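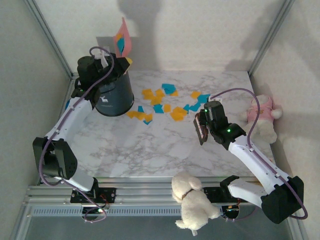 The owner of Wyss, the household shop on the main street in Trokham, has sold dustpans for most of her working life and has firm views on them. She took the shop over from an uncle and has kept its name and its long counter. I went to see her one afternoon in November to talk about clearing up after craft work, a subject she teaches, in a small way, to the groups who use the room upstairs.

"People come for the paper flowers or the felt," she said. "Then they get to the end and the table is covered in bits, and they start pushing them over the edge with their sleeve. So I started doing ten minutes on clearing up. Some of them said it was the part they remembered."

Her first rule is that the dustpan used on a table should stay off the floor. She keeps the small ones for tabletops in a drawer with the scissors, and the big ones hang by the back door. She prefers a bright colour for the small pans. Pink sells best, she told me, and she has stopped ordering the grey.

"You put a grey one down on a bench full of stuff and you've lost it. Pink, you can see from the stairs."

I asked whether the shape mattered. She said it did, more than the price. A pan with sides that curve in and come to a point can be tipped into a narrow bin without half of it going down the outside. A wide, square pan is better for floors. Her own order this year was 1152 small pans, bought from Kaltar by the pallet, and at the time we spoke she had 453 left.

"That sounds like a lot of dustpans for Trokham," she said. "Most of them go out to schools. They order a box at a time and then they ring in September for another box."

On bins she is less strict. She likes a round one with some weight to it, dark on the outside so it doesn't show marks, and small enough to stand on the table itself. She has had complaints about this. A customer told her that a bin had no business on a table. She answered that a bin on the floor gets kicked, and that with a bin at the back of the table you only have to carry the pan the length of your arm.

"Hold it up over the rim, properly upright, and give it a tap. Don't shake it. If you shake it, the paper floats off and you're sweeping the same bit again."

Paper is the worst for sticking, in her experience. Small coloured scraps cling to the inside of a plastic pan, especially in dry weather with the heating on. She used to pick them off with a fingernail. Now she wipes the pan with a barely damp cloth at the start of the session and finds that most of it slides out.

We talked for a while about tables. The upstairs room had old school desks until two years ago, with grooves for pencils and a gap down the middle of each lid. Glitter went into the gaps and stayed there. When the desks were sold she put in tops with a white marble pattern, which she got through Brundeo at the end of a line. She had wanted plain white and they had none.

"I'm glad now. Plain white shows every pencil mark. The trouble with the marble is the grey veins. You get a grey thread or a bit of pencil shaving lying along one and you don't see it, so I tell them to go over the whole top, corner to corner, even where it looks clean."

The sweeping itself she teaches in one direction, from the far side towards the pan. Short strokes, brush kept low. If there are bigger pieces that might be used again, those are picked out by hand first and put in a tub. Anything smaller than a thumbnail goes in the bin. She was asked once by a keen recycler whether the tiny pieces could be saved too, and she let him take a bagful home.

Her sessions cost £2 for the hour and there are never more than 40 people on the list, spread over the month. She has no plans to put the price up.

Before I left she showed me the drawer. The pans were stacked inside one another with the brushes laid along the front, and a note taped to the inside said to empty them before putting them away. I asked whether people did.

"Mostly," she said, and took out one with a bit of blue felt still in it.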